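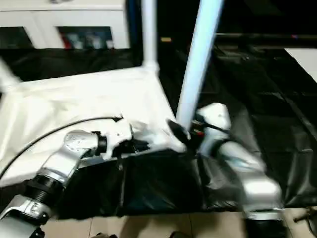
2023-02-28

Dye notebook, madder again. I finally got the Clostildale wool into the pot this morning after putting it off for ages, and I'm writing this with orange fingernails, so forgive the smudges!

Batch first. One skein bundle, 647 grams dry on the good scale (the kitchen one reads high, stop using it). Scoured last night with the plain soap, left to cool in the water, rinsed until clear. The Clostildale stuff is much greasier than what we had from Nalldale and it took 5 rinses where I'd normally do two. Next time I'd scour it twice and save my back.

Alum at 8 percent of the dry weight. I know we've always gone higher, but I reread my own notes from June and the heavy-alum skeins came out sticky and a bit harsh, and nobody liked knitting with them. Cream of tartar left out completely this time. It pulls madder toward orange and I've got quite enough orange already, see fingernails.

Ground madder went in a stocking, tied off, soaked overnight in a jar. The water here is soft, so I crushed a chalk tablet into the pot. I brought it up very slowly and tried hard to keep it under the point where the browns come out. I say tried because the hot plate has two settings, sulk and volcano. It got away from me once while I was on the phone with Takum about the missing order (still missing, they're checking, I've heard that before). The thermometer said 78 C when I ran back. I pulled the pot off the plate and let it drop before carrying on. We'll see how much brown I've bought myself.

Color at the one-hour mark: brick, leaning warm. At two hours it was deeper and a lot redder, and I got quite excited and lifted it too many times to look. There's a little felting at the tie ends, which is my own fault. Leave it alone!

I also threw in a scrap of the Phillips cotton, no mordant at all, just being nosy. It went a sad salmon pink. I sort of love it? Not for selling, though, it'll fade in a window by summer.

The wool is staying in the bath overnight. Please don't tip it out, whoever opens up. The exhaust bath should be good for a coral at least, and I want the small test skeins in there afterward, the ones with the blue ties, already mordanted and sitting in the covered bucket under the sink.

Shopping: chalk, more stockings, cotton string that isn't red (it bled), new gloves in medium. Printed labels too. The quote was for 2,000 and that's silly for us, so I've asked for the price on a smaller run.

Still to sort out: whether the iron pot has been scrubbed since the gray batch. It had a ring in it when I looked. I'm not putting any madder near it until I've boiled it out with soda myself, and I'll do that tomorrow before the rinse.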